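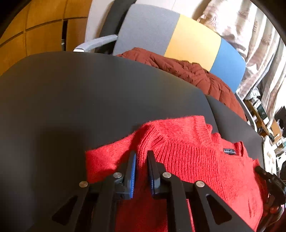

Open afternoon at the Karville student robotics club

I had been meaning to get out to Karville since Liya Abdella first wrote to me about her students' folding project, and on 2021-06-18 I finally made the drive. It's a good long way and I stopped for coffee twice, so I was late, but they very kindly saved me a seat and a slice of lemon loaf.

The club has 22 members this year and they meet after school. Their project is called Shiferaw, and the goal is a machine that can fold a basket of clothes. Before any machine gets a turn, though, the students do the job themselves with a hand-held gripper, over and over, and keep a recording of every go. They had 445 recordings when I visited and were terribly proud of it!

Knitwear is the favourite topic of argument. A fuzzy red sweater with a ribbed V-neck was on the black table, and the gripper's two fingers, with their ridged blue pads, had hold of a little fold of it. Mitra Azimi, who is in her last year, told me the trick is to take a small pinch and go slowly — she says everyone grabs too much on the first day, and I certainly did when she handed me the thing. It took me three tries to get hold of a sleeve, and my folding was no neater than it is at home.

We talked a fair bit about colour as well. Red on black is easy for the software to sort out, Mitra said, but navy socks give them no end of grief. The parents have been asked for lighter clothes, and a neighbour has already dropped off 30 tea towels.

In August they take Shiferaw to the Lusberg fair, where each team gets one table and a pile of laundry they haven't seen before. Liya would like 200 more recordings by then, mostly of sweaters and cardigans. I've promised to bring her a bag of my old ones, and I'll be leaving home earlier next time.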